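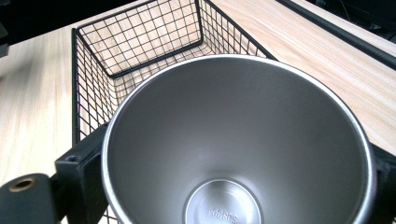 Maiara Magalhães wrote: Same result on my side with the replay tool. Pose loss starts when the cup fills the lower half of the view and it stays lost until the fingers open. I ran it twice with the default config and once with the feature cap raised to 300. No difference, so I don't think it is a feature count problem. Can you attach the tracker log and your config?

Marcelino Furtado wrote: Log and config attached. Settings that matter:

tracker: Losel, visual-inertial mode
max_features: 100
gripper_mask: static, fingers only
object_mask: off
loop_closure: on

The cup is bare stainless steel and the tracker puts a lot of its points on the rim and the inside wall. Those points move with the gripper, so the solver sees a big group of features that say the camera is standing still, while the basket and the table say it is moving. At some point it picks the wrong group.

Status changed: New to Confirmed
Component: perception / pose tracking
Affects: Dantas export, because the action labels are computed from the tracked pose

Maiara Magalhães wrote: Agree with that reading. The IMU should have caught it but the outlier gate is wide open in your config. Look at line 41 in the file you attached. Somebody set imu_gate to 0, which turns the check off. Was that on purpose?

Marcelino Furtado wrote: No. It came over from the Trasville setup when I copied the folder. I set it back to the default and replayed the same episode. Tracking now recovers by itself before the fingers open, but there is still a jump in z when it does. Better, not fixed.

Maiara Magalhães wrote: Try these in order and change one at a time:

1. Keep imu_gate at default.
2. Extend the static mask so it covers the whole area between the fingers, down to the bottom of the image.
3. If the basket mesh starts giving bad matches, raise min_descriptor_distance. A repeating grid can match one cell off and that looks like a small sideways slip.
4. Leave loop_closure alone for now.

Marcelino Furtado wrote: Step 2 result. With the bigger mask the jump in z is gone on this episode. The cost is that there are fewer points left when the gripper goes low over the table. The wood grain gives weak corners and the tracker drops to 11 features at the lowest point. It holds, but I would not trust it on a slower shutter.

Step 3 result. I did see the sideways slip on one approach to the basket. Raising the distance threshold removed it and cost a few more points.

Maiara Magalhães wrote: 11 is too low to ship as a default. I would make the mask depend on finger width. When the fingers are open, use the small mask. When they are closed on something, use the big one. The width is already in the stream, so the tracker only needs to read it. I'll put a patch on the branch.

Branch: guvotov/width-mask

Marcelino Furtado wrote: Built the branch. First try crashed on load, missing key mask_open_path. The sample config has it as mask_path_open. I renamed it in mine and it runs.

Replayed the episode with the patch:

- no pose loss
- no jump in z at grasp
- feature count recovers as soon as the fingers open
- small flicker when the width sits right at the threshold and the mask switches back and forth

The flicker does not break tracking but it shows in the exported velocities as noise.

Maiara Magalhães wrote: Added hysteresis, so it needs to pass a second threshold before it switches back. Also fixed the key name in the sample. Pull again and rebuild.

Marcelino Furtado wrote: Pulled and rebuilt. Flicker is gone. I ran the batch check on 100 episodes with reflective objects and none were rejected for pose loss. Two were rejected for clock drift between the IMU and the video - that is a separate ticket.

Maiara Magalhães wrote: Good. Merging. Anything exported with imu_gate at 0 should be tracked again before it goes into training. The exporter will not flag those files because it never reads the gate setting. I opened a follow-up for that.

Status changed: Confirmed to Resolved
Resolved on: 01/05/2025
Follow-up: exporter should refuse configs with imu_gate = 0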